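4장. 시연 데이터 불러오기와 시간 정렬

이 장에서는 핸드헬드 그리퍼로 기록한 시연을 Collau 편집기로 불러와 Raltari 학습기에 넘길 수 있는 형식으로 변환하는 절차를 설명합니다. 장치 드라이버 설치와 카메라 내부 파라미터 보정은 3장까지 마친 것으로 봅니다.

4.1 스트림 구성 확인

양손 작업 세션에는 머리 시점 영상 하나와 좌우 그리퍼 영상이 각각 하나씩 들어 있습니다. 그리퍼의 자세와 벌림 폭은 영상과 별도의 파일로 저장됩니다.

1. Collau를 실행하고 [세션] > [가져오기]를 선택합니다.
2. 세션 폴더를 지정합니다. 상위 폴더를 지정하면 세션 목록이 비어 있는 상태로 표시됩니다.
3. 스트림 패널에서 head, left, right 항목이 모두 녹색인지 확인합니다.
4. head 스트림을 더블클릭하여 미리보기를 엽니다. 두 그리퍼와 작업 대상이 함께 보이는 구간을 찾아 재생 헤드를 놓습니다. 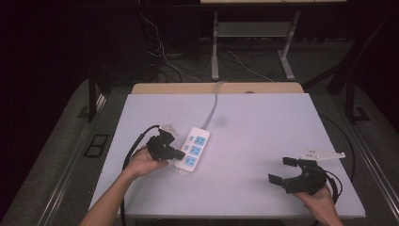 그림 4-1. 머리 시점 미리보기. 멀티탭 작업, 양손 그리퍼.

5. 그리퍼의 좌우가 실제와 일치하는지 확인합니다. 바뀌어 있으면 [스트림] > [좌우 교환]을 누릅니다.

주의: 좌우 교환은 영상과 자세 파일에 동시에 적용됩니다. 자세 파일만 직접 이름을 바꾸지 마십시오. 이후 단계에서 오류 없이 잘못된 데이터가 만들어집니다.

4.2 시간 정렬

모든 스트림은 30 Hz 공통 시간축으로 다시 샘플링됩니다. 기준은 head 스트림입니다.

1. [정렬] 탭에서 기준 스트림을 head로 지정합니다.
2. [자동 추정]을 누릅니다. 벌림 폭 곡선과 영상 속 손가락 움직임을 비교하여 지연을 계산합니다.
3. 잔차가 3프레임을 넘으면 해당 스트림을 수동으로 맞춥니다. 그리퍼가 완전히 닫히는 순간을 기준점으로 쓰면 편합니다.
4. [적용]을 누르고 align.log에 경고가 없는지 봅니다.

참고: 그리퍼를 벌린 채 움직이지 않은 구간만 있으면 자동 추정이 실패하고 오류 코드 561이 표시됩니다. 구간을 넓혀 다시 실행하십시오.

4.3 구간 라벨 지정

그리퍼 시점 영상에서는 손이나 플러그가 화면 가장자리에 걸리는 경우가 많습니다. 라벨의 시작과 끝은 한 시점만 보고 정하지 말고 head 영상과 나란히 놓고 정합니다. 사람이 맨손으로 물체를 다루는 구간은 manual로 표시하십시오. 이 구간은 Raltari의 행동 학습에서는 제외되고, 물체 검출기 학습에는 그대로 쓰입니다.

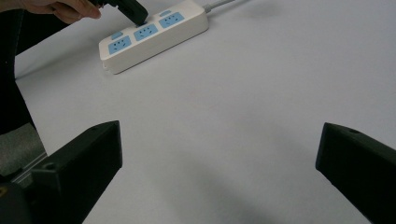
라벨을 지정한 뒤에는 [검사]를 실행합니다. 서로 겹치는 구간은 빨간색으로, 라벨이 없는 구간은 회색으로 나타납니다. 회색 구간은 남아 있어도 내보낼 수 있지만 빨간색 구간이 하나라도 있으면 내보내기 버튼이 활성화되지 않습니다.

4.4 내보내기

1. [내보내기] > [Raltari 형식]을 선택합니다.
2. 좌표계를 head 또는 world로 지정합니다. 고정 카메라가 없는 세션에서는 head만 선택할 수 있습니다.
3. 한 파일에 들어가는 최대 프레임 수는 2,391입니다. 이를 넘는 세션은 자동으로 나뉘며 파일 이름 끝에 번호가 붙습니다.
4. 완료 후 manifest 파일의 프레임 합계가 편집기 하단의 값과 같은지 확인합니다.

주의: 내보내는 동안 원본 세션 폴더를 옮기거나 이름을 바꾸면 작업이 중단됩니다. 중단된 파일은 이어 쓸 수 없으므로 삭제하고 처음부터 다시 내보내십시오.

Farkas 재생기로 결과를 점검하는 방법은 5장을 참조하십시오.

Galtstead 기술문서, 개정 03/07/2021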